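Lemska Board Game Café: Frequently Asked Questions

Do I need to book a table?
Small groups can walk in. For parties larger than six, email Wanting Zeng at the front desk and she will hold a table for 15 minutes past your start time.

How much does it cost to play?
The table fee is $2 per person per hour. Members play free.

Can I bring my own games?
Yes. Please put your name on the box. We have 1,000 games on the shelves and yours can easily end up among them.
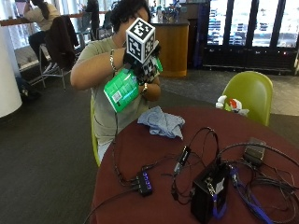
A green box at one of the round tables.

What if a piece is missing?
Tell the desk which game and which piece. Jianhua Pan keeps a drawer of spare dice, pawns, and sand timers. If we can't replace the part, we pull the game until one arrives.

Do you serve food?
Hot sandwiches come from Grillport next door and can be ordered at the counter until 9 p.m. Drinks need a lid when a game is open on the table.

Can I borrow a game overnight?
Members can take home one game at a time. A lost or badly damaged game is charged at $33. 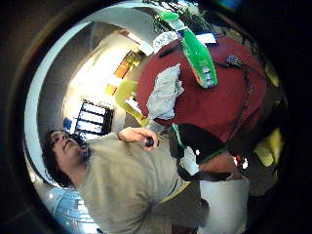 Parking and Transit

Is there parking?
The Vodovville lot behind the building is free after 6 p.m. The bus stops across the street.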